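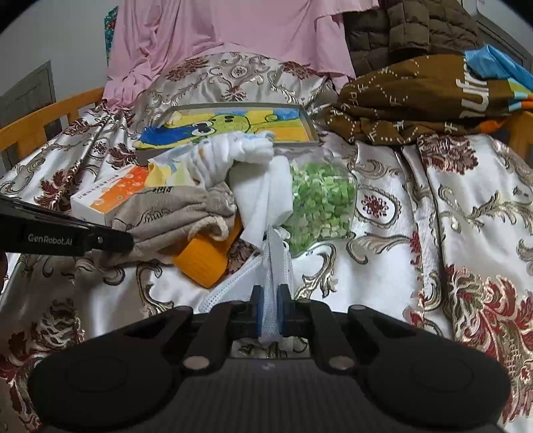 Who Decides What Counts as a Stream? Our Semester Project on the Latness Creek Permit Case

4 min read

By Ilgın Baysal and Ifor Wogan

We picked this case because we both grew up near Utelville, and wow, did it pull us in! The question sounds small: can the county make a landowner get a permit before filling a ditch that only runs in spring? The landowner, Aksoy Gravel, said no. The county said the ditch feeds Latness Creek and so falls under its drainage ordinance.

What we read

The hearing record is 1,456 pages long, and we split it down the middle (Ifor got the soil maps, lucky him). We also went through the public comments, all 1,546 of them, and sorted them by whether they talked about flooding, property rights or fish. Flooding won easily.

What we found

The hearing officer sided with the county, but on narrow grounds. She never said every seasonal ditch is covered. She said this one is, going by the flow records. We think that leaves the next case wide open - and we'd love to see someone take it up.

Our adviser, Zübeyde Eren, pushed us to read the older ordinance too, and the word "channel" is never defined in it. We were thrilled to find that.

We use cookies to remember your settings. Accept | Manage

Comments (2)

Cengiz Kocabaş: Great read. Did you look at the appeal deadline?

Ilgın Baysal: We did, it's in the appendix!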